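Student team posts full set of shape-sorter insertions

Dudura Technical College – Automation Club
18/09/2023

The manipulation group of the Dudura automation club has completed the first full evaluation of Hudido, its controller for contact-rich insertion. The group ran the evaluation with a two-finger gripper and a printed sorter board with thirteen openings, among them single holes, paired holes and a cluster of three.

Hudido was started in June as a coursework exercise under Béla Vörös, who teaches the second-year control module. The first version moved each piece to a stored position and pushed down. It failed whenever the board had been shifted on the floor of the cell. The present version estimates the board's position and rotation before each attempt, lowers the piece until it meets resistance, then searches in a small spiral until the resistance drops.

Rizal Hidayat wrote the search routine. Mal-soon Nam handled calibration of the wrist camera and the fixed camera, which had disagreed on the height of the board. "We spent more time on the cameras than on the controller," Nam said. "Once both gave the same height, the search radius could be cut in half."

The evaluation used 16 starting layouts per piece. A run was stopped and logged as a failure if the contact force passed the set limit or if the piece turned in the fingers. Logs are stored under run series 1841 on the club server. 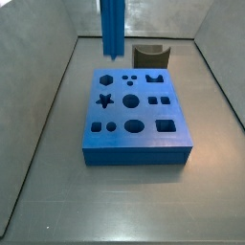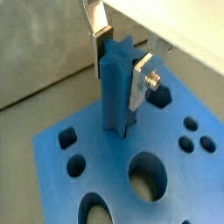
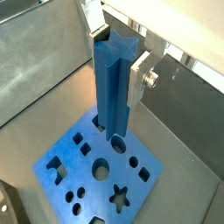

Rotation about the vertical axis was the main source of failed runs. A round piece can enter its hole at any angle, but a piece with points has to be lined up before it goes down, and the fingers have only a small contact area to hold it by. The five-pointed star was therefore chosen as the reference piece for tuning. Its long ribs give the wrist camera straight edges to track, both with the piece held above the board and with its lower end in the star-shaped hole. Hidayat said the edge tracker will be kept for the remaining pieces, with a separate model for the arch, whose curved top gives fewer usable lines.

Two changes are planned before the next series. Imre Pálfi is designing finger pads with a shallow groove to limit slip – the drawings are in review. Sille Hjaltadóttir is porting the force log to the Taver format so that runs can be compared with those of the club at Demissie, which uses the same board file with a different arm.

The board file and the search routine are available to members on request. Students who want to join the group should contact Vörös through the department office.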